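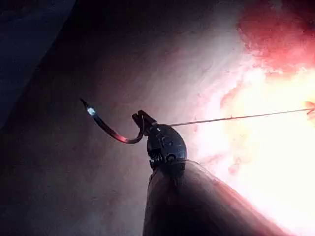 Sewing inside the body is one of the loveliest skills to practise, and it's far more learnable than it looks! These notes go with the Sturari bench sessions and assume you can already tie a decent surgeon's knot with your hands in the open. Cosmin Voicu taught me most of what follows, and I still hear his "slow hands, short thread" whenever I pick up a needle.

## Before the first stitch

Cut your practice thread shorter than feels sensible. A long tail wraps itself round everything, and you'll spend the whole session pulling slack instead of sewing. Have a look at the thread between the knot and your second jaws: you want a straight line, snug enough to hold the stitch but never so tight that the edges pucker or blanch.
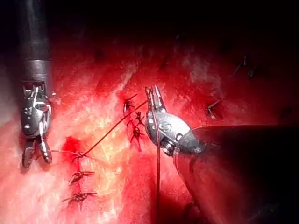

## Loading and passing the needle

1. Pick up the thread a little way behind the needle and let the needle dangle. Nudge it until the curve faces the way you want, then take hold of the body. Keep off the point.
2. Bring the point to the tissue at a right angle.
3. Turn your wrist and let the curve do the travelling. Pushing straight ahead makes a ragged hole (and bends a lot of needles).
4. When the point shows on the far side, take it behind the tip and follow the same curve out.
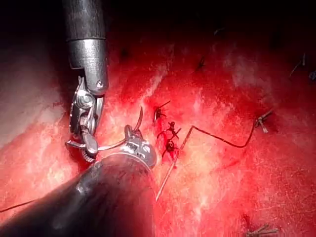
*Curved needle between the two instrument tips, held near its lower end.*

Practise the handover on its own, away from any stitch. I did 100 in a row one April and it was the best afternoon of the whole course!

## Making the loop

Leave a short tail and bring the long end across it in a gentle C. Lay one set of jaws over the C, wrap the thread round them 2 times, then reach for the tail and draw it through. Pull the ends in opposite directions, keeping both low. Reverse the direction for the next throw so it sits flat. 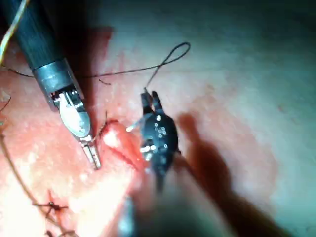
*Loop raised above the tissue, its lower end in the jaws.*

If the loop keeps slipping off, bring the tail closer before you wrap. Trim when the last throw is down, and pick up every offcut as you go.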